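Chapter 7
Sharing the Bench: Automation and the Repair Worker

Learning goals
After reading this chapter, students should be able to explain how a job is divided into tasks before automation is introduced, describe how duties change for the workers involved, and identify questions that an employer and its staff should settle in advance.

7.1 A workplace in transition

Grullitz is a refurbishing firm that takes in used office computers, strips them of worn parts, and prepares them for resale. When the firm began planning for automation, its Proltitz plant employed 52 people, of whom 38 worked at the teardown benches. Each bench worker opened cases, pulled cards and drives, sorted the parts, and filled out a record for every machine.

The work was steady but hard on the hands and neck. It also depended on knowledge that had never been written down. An experienced worker could tell from the feel of a latch whether it would release or snap. New employees learned this by standing next to older ones, and most needed a full season before they could work alone.

Management first asked which jobs could be automated. The question proved too broad to be useful. With help from the consulting firm Ocampo, the plant instead drew up a list of 202 separate tasks carried out at the benches, from lifting a tower onto the work surface to wiping down an empty drive bay. Each task was then rated for strain, for variety, and for the cost of a mistake.

Reaching into an open case to handle an expansion card rated high on all three. Space is tight, models differ, and a card pulled at the wrong angle can damage its slot. It was among the first tasks chosen for trial on the Gemier line, the plant's name for its group of robot cells.

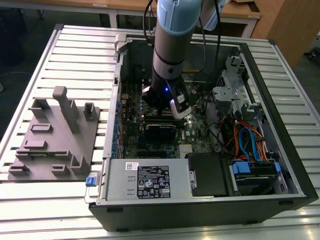
7.2 What changes for the worker

The bench worker's day on the Gemier line is arranged in a different order. Workers still open the cases and judge their condition, and they decide which units go to a cell. They also set up fixtures, watch for faults, and finish by hand whatever the cell has left undone. The physical load is lighter. The demand on attention is greater -- a worker may look after more than one cell at a time.

Such changes raise matters of pay and training. At Proltitz, the older wage scale rewarded the number of units finished per shift. This measure lost its meaning once people and machines shared a unit, and a new scale had to be agreed upon. Every worker moving to the line was also given 100 hours of paid instruction.

Key terms: task, cell, fixture, teardown, wage scale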